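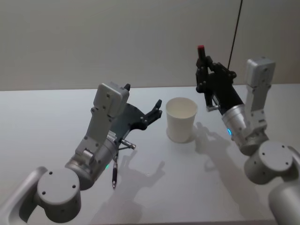
A Cup for the Pens
Gallery by Kgomotso Joubert, posted 29 September 2025

I have been meaning to put this little page together since January, when we finally got the big white table at Lustia and I promised everyone (myself most of all!) that it would stay clear. Well, a clear table needs somewhere for the pens to live, and after trying drawers, trays and a very handsome tin that rusted, I have come round to the plain cup. It costs next to nothing, it takes up no more room than a mug of coffee, and you can pick it up and carry it off to wherever the writing is being done.

A plain white paper cup, with a rolled rim and sides that narrow a little toward the base. I do like it against the pale gray wall, and I'm fond of the soft shadow it makes on the tabletop.

Dumisani Fourie bought a box of 300 of these for our open day and we used 92, so you can imagine that I will be finding jobs for paper cups for a good long while yet. 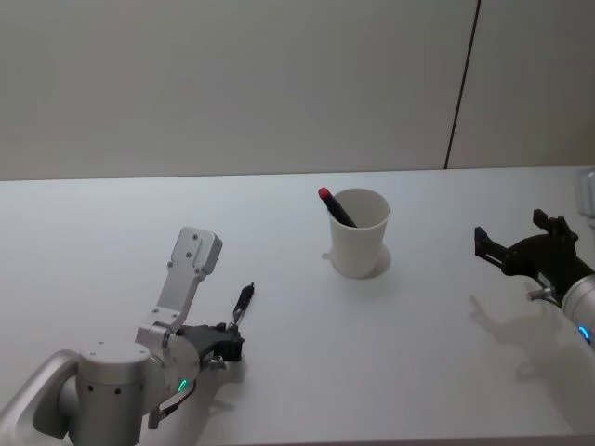
How do you keep a paper cup from tipping over once there are pens in it?
Put a few clean pebbles or a spoonful of dry rice in the bottom before the pens go in, and stop at 4 or 5 pens. If you have more than that, slip one cup inside another so the sides are stiffer, or start a second cup for the markers.

The red cap is my favorite touch, peeking up over the rim and leaning off to the left like that. I can find that one from the far end of the table, even without my glasses on!

More from the Lustia tables soon, starting with the scissors.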